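What the arm is changing for us at Cluleck

4/12/26

I have worked in the prep kitchen at Cluleck's Bavorville site for 7 years, mostly on trays. You stand at a table, pick up a piece of food, put it in its place and do it again. On a busy shift I fill 138 trays. Since winter the company has been working on handing part of that to a robot arm, and people keep asking me what that means for us.

Before anything moves in our kitchen, it gets tried in simulation. The tray is wood there, and the things on the table are a mix – a candle, a whisk, a pencil, a phone.
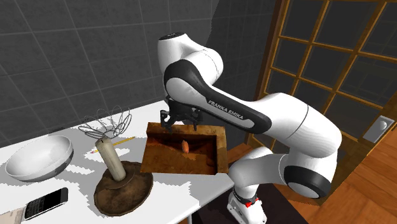 What we do now

Two of us from the line sit with the engineers from Inskip for part of each week. They run a task and we say what we would have done. It felt strange at first to be paid for sitting down. My shoulder likes it. The part I miss is talking across the table.

Most of our comments are about grip. New hires squeeze too hard, and fish shows it more than anything else we handle.
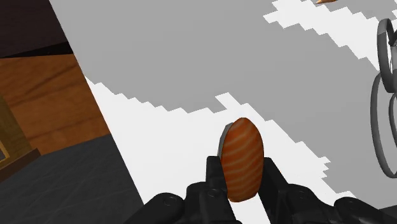
My own job title changes next month, from prep worker to line lead. The pay goes up a little and the hours stay the same. I will be the one who decides which pieces go to the arm and which stay with people. Holding a piece of salmon upright between two fingers, low down near one end, is something I will now have to judge instead of do. I asked for training in writing and got it. The night crew has not been told what happens to their shifts, and I think they should be. I have raised it 2 times and will raise it again.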